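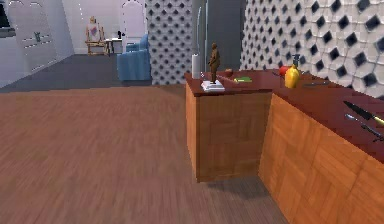
Frequently Asked Questions: Renting at Arnico Court

How do I apply for an apartment?
Fill out the form at the leasing office or ask us to mail you one. Each adult who will live in the apartment needs to fill out a separate form. Bring a photo ID and your last two pay stubs.

Is there an application fee?
Yes. The fee is $17 per adult and is not refundable. We do not charge it again if you reapply within six months.

What does a one-bedroom cost?
One-bedroom apartments in the Mitus building start at $1,745 a month on a 12-month lease. Shorter leases cost more. Ask the office for the current list, as prices change when units open up.

What is included in the rent?
Water, sewer and trash pickup. Electricity and internet are in your name. You will need to set up electric service before we hand over the keys.

Do I have to buy renters insurance?
Yes. Any company is fine. Bring proof of coverage to your move-in appointment.

Can I have a pet?
Cats and dogs are allowed in the Mitus and Shahbazi buildings, two per apartment. There is a one-time pet fee of $241. Pets are not allowed in the Flirnetti building, and this includes visiting pets.

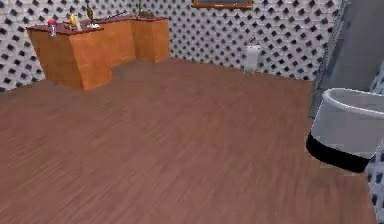
Can I paint or put up shelves?
You may paint with written permission. Walls must be returned to the original color when you move out, or we will take the cost of repainting from your deposit. Small nail holes are okay. Please do not use adhesive hooks on wallpaper.

How do I ask for a repair?
Call the office or leave a note in the drop box by the mailboxes. For no heat, a gas smell or a major leak, call the emergency line printed on your lease, day or night. If you smell gas, leave the apartment first.

Where do I park?
Each apartment gets one space. A second space in the Shahbazi lot is $438 a year, paid every April. Guests can park on the street overnight.

When do I get my deposit back?
We mail it within 30 days after you return all keys. Leave us a forwarding address. If anything was deducted, a list will be in the envelope.

Can I add a roommate later?
Yes, once the new person has applied and been approved. Everyone on the lease has to sign the change.

Last updated August 2018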